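Tuesday, March 19, 2024

Rain again this morning, so I gave up on the garden and finally turned out the dish cupboard, which I have been promising myself since before Christmas. Phyllis Lightfoot rang from Fleltthorpe while I was up on the step stool, and we talked so long (her hip, the new bus times, her sister's 13 jars of marmalade!) that my tea went stone cold and I had to start over. 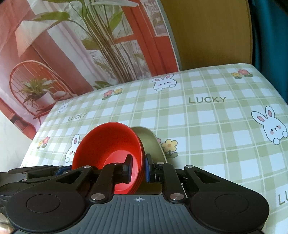 Last changed: March 19, 9:18 pm

The red plate and the olive bowl are staying, I've decided. I never would have put those two colors together in a shop, but with the green and white checks of the tablecloth they look so cheerful that I want to eat soup at four in the afternoon. I do love a plate with a good wide rim, somewhere to park your crust while you talk.

The rest of the odd saucers can go to Phyllis when she visits in April, if she'll have them. I still haven't found the lid to the butter dish. Leftover stew for supper, and tomorrow I must buy shelf paper.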